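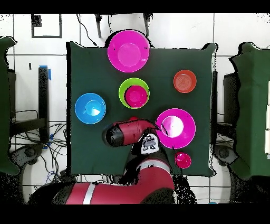

Lab 6: Comparing Grippers on Thin-Rimmed Objects

Reading before the session: Unent arm quick guide, sections on jogging and stopping.

Each group tests two grippers on the same arm, the Plillen two-finger and the Brunex. Use the plastic bowls on the green cloth. Run 25 grasps per gripper, all at the rim, and put the bowl back in its starting place after each one.

Count a grasp as good if the bowl leaves the cloth and stays up until the arm stops. A bowl that slides, tips or drops is a miss. Write down which bowl it was and the side you came in from.

Nested bowls are a separate case. Try for the inner bowl only. If both come up, log it as a double.

Shiny plastic can leave holes in the depth image where the light reflects. If the planner rejects a grasp for this reason, note it and move to the next trial. Don't move the lights.

Change grippers with the arm powered off.

Hand in your log sheet and one page comparing the two miss rates.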